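# About Hiris

Hiris is a records and reporting firm for people and businesses that hold digital assets. We take in transaction data from exchanges, wallets and custody providers, match it against the public ledgers, and turn it into books that an accountant can read.

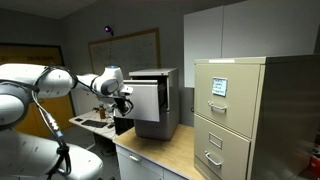 The work is narrower than it may sound. We do not trade, lend, hold customer funds or give price forecasts. We have no token and no plans to issue one. Clients pay a fixed monthly fee in dollars, and the fee depends on the number of accounts and wallets under review. It does not depend on the value of what is in them.

## What we do

Most clients come to us with the same problem. They have several years of activity spread over exchange accounts, software wallets and one or more hardware devices, and the records do not agree with each other. An exchange export may list a withdrawal with no destination address. A wallet may show a deposit with no cost attached. A token may have changed its contract address, so that one holding appears as two.

Our process has four stages.

**Collection.** We pull data through read-only keys where the exchange offers them, and through file exports where it does not. For wallets we need public addresses only. We never ask for a private key or a recovery phrase, and we will close an inquiry if someone sends us one, after telling them to move the funds to a new wallet.

**Matching.** Each transfer out of one account is paired with a transfer into another. The matching rules look at asset, amount, network fee and time. Pairs that meet every rule are accepted by the system. Pairs that miss one or more rules go to a reviewer, who accepts, rejects or splits them and writes down the grounds for the decision.

**Pricing.** We assign a dollar value to each taxable event from a stated price source. The source is named on every line of the report. If an asset traded on only one venue at the time, the report says so. If no reliable price exists, the line is left open and flagged for the client's tax adviser.

**Reporting.** The finished set includes a ledger, a gain and loss schedule, a list of open items and a method note. The method note sets out which cost basis rule was used and any change from the prior year.

## History

The firm began as an internal project. Tamer Haddad was keeping the books for a small mining operation and had built a set of scripts to track coins from the pool payout to the sale. The scripts handled one asset and one exchange. Other miners asked to use them, and the requests soon covered assets and exchanges the scripts had never been written for.

The first rewrite was called Jedamov. It stored each transaction as a single row, a design copied from the exchange exports it read. This worked for plain buys and sells. It failed on anything with more than two sides, such as a pool deposit where two assets go in and a third comes back. We kept Jedamov running for longer than we should have, with a growing list of manual fixes.

Its replacement, Hultia, is the system we use now. Hultia treats every event as a set of balanced entries, as a general ledger does, and can hold any number of assets on either side. Old Jedamov files were converted in stages. Clients whose history was converted received a report listing every line where the two systems gave different results, and 226 lines across all accounts needed a correction. Most of these were fees that had been counted in the wrong asset.

In May we took over the client files of Nasrallah, a bookkeeping practice that had served miners and staking operators. Its staff joined us, and its clients kept their existing fee terms. The Nasrallah name remains in use for that line of work, which covers equipment costs, power bills, pool payouts and depreciation.

## How the review desk works

Software does most of the matching, but the hard part of the work is done by people. The review desk has 9 staff. Each client file has two reviewers: one prepares it and the other checks it. The second reviewer does not see the first reviewer's notes until the check is finished – a rule that adds time and has caught enough errors that we have kept it.

A typical new file takes about 100 hours of combined review time if it includes decentralized exchange activity. Files with exchange trading only take far less. We give an estimate after collection and before any matching begins, and a client may stop there and pay for the collection stage alone.

The following items always go to a reviewer, whatever the matching system reports:

- bridge transfers between networks
- wrapped and unwrapped assets
- liquidity pool deposits and withdrawals
- staking rewards paid to an address other than the staking address
- airdrops and forks
- any transfer to an address the client does not recognize

The last item is treated as a possible loss. We inform the client in writing on the same business day, and we keep the entry out of the gain and loss schedule until the client has replied.

## Data and security

Client data is stored in encrypted form and is separated by client. Staff can open only the files assigned to them. Access is logged, and the log is reviewed by someone outside the review desk.

Read-only exchange keys are tested on receipt. If a key turns out to have trading or withdrawal rights, we reject it, delete it and ask the client to revoke it at the exchange. We do not store such keys even for a short time.

Working data is deleted 2 years after a client leaves, unless the client asks for an earlier date and no law requires us to keep it. Finished reports can be downloaded at any time before that. We send one notice before deletion.

Some clients prefer paper. Signed engagement letters and mailed statements are scanned into the client file, and the originals are returned on request.

## Who we work with

Our clients fall into a few groups. The largest is individual holders with several years of history. The next is small companies that accept digital assets as payment or keep part of their cash reserves in them. Miners and staking operators come through the Nasrallah line. We also take work from accounting firms that want the ledger work done outside and will prepare the tax return themselves.

We turn down some work. We do not accept files where the client is unwilling to list all known addresses, since a partial list produces false income: every transfer to a missing wallet looks like a sale, and every transfer back looks like a new purchase or a payment received. We do not prepare tax returns, and we do not represent clients in a dispute with a tax office. We will supply the ledger and the method note to whoever does, and a reviewer can answer technical questions about them.

We also do not trace stolen funds for recovery. We can document when the assets left, from which address and at what value, and that record is often useful to an insurer or an attorney. Recovery work is a separate field.

## Method changes

The rules for matching and pricing are kept in a numbered document that any client can request. When a rule changes, the new version applies to open periods only. Closed periods are reopened if the change fixes an error that affects a reported figure, and in that case the client receives both versions with the differences marked.

The current version is dated 10/09/2026. It changes the treatment of rebasing tokens, where the number of units held changes without a transfer. These were previously booked on the day of withdrawal. They are now booked at each rebase, with the option to group entries by month in the printed report. The full ledger still lists each one – some files will be noticeably longer as a result.

## Working here

New reviewers come from bookkeeping, audit support and software testing. Prior knowledge of digital assets is useful but not required. Training starts with closed files that have the reviewer decisions removed. The trainee works through the file, and the results are compared with the original. Live files follow once the comparison is clean on exchange trading, transfers and pools.

Open positions are listed on the careers page. Applications are read by Tamer Haddad and one member of the review desk.

## Contact

New clients should use the inquiry form and state the number of exchange accounts, the number of wallet addresses and the first year of activity. Do not include keys, passwords or recovery phrases. Existing clients should write through the message tab in their Hultia account, so that the question is stored with the file it refers to.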